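Town Histories Board > Fires, Floods and Disasters
Thread: The Altutar mill fire – was it really the lamp?

drerna_reader
I've been reading up on the fire that took out the lower half of Altutar and I keep hitting the same story, that a night clerk knocked over a lamp in the cloth store. Every booklet has it. Not one of them says where it came from! Does anybody know of a source from the time?

Zaid Azar
The lamp comes from a sermon preached the following February. I've read it in the parish box at Qudah. The minister doesn't name a clerk at all, he only says "a careless light." The clerk got added later, I'd guess when somebody wanted a villain.

pumphouse11
I don't buy that. My grandmother's family lived on Tanner Row and they always said it was the clerk. 211 houses gone and you think people didn't know who started it? Family stories count for something.

Zaid Azar
They do, and I'd love to hear more of yours. But the relief list was drawn up while folks were still sleeping in the church, and it has two causes written on it, lamp and chimney, with a question mark after both.

mill_lane_meg
Popping in between chores, so excuse the short post. 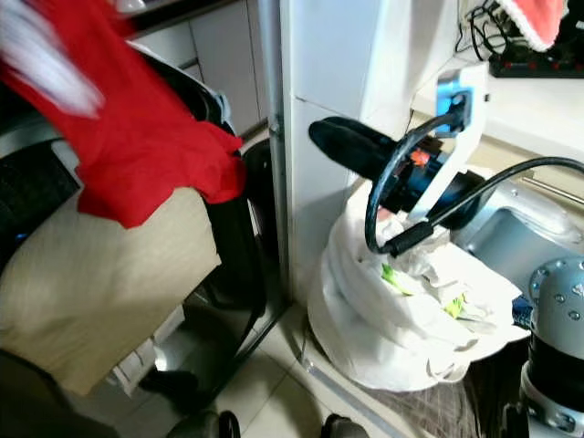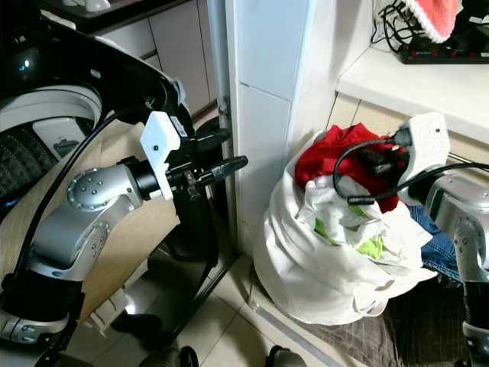
I'm with Zaid on the sermon but I think you're both skipping the wind. The fire was seen at the mill at 11 at night and it had crossed the river by 2, and a lamp or a chimney could have done that equally well with a dry gale behind it. What matters to me is what was in the store. The mill inventory lists bolts of red cloth, same color as the one in my first photo, hung up loose on the drying rails, and loose cloth goes up a lot faster than anything packed tight. Has anyone looked at how close those rails were to the river doors?

drerna_reader
Ooh, I didn't know the inventory survived. Is it in the Qudah box too?

mill_lane_meg
No, it's with the Ukunix estate papers. You have to write ahead, and they only let you see one bundle at a time.

pumphouse11
Fine, the wind I'll give you. Still think it was the clerk. Why else would he leave town before spring?

Zaid Azar
Half the town left before spring, they had no roofs! If your family has anything written down though – letters, a Bible with notes in it – please post it. I'd change my mind for a letter.

pumphouse11
There's a box at my aunt's. I'll ask her when I'm over there.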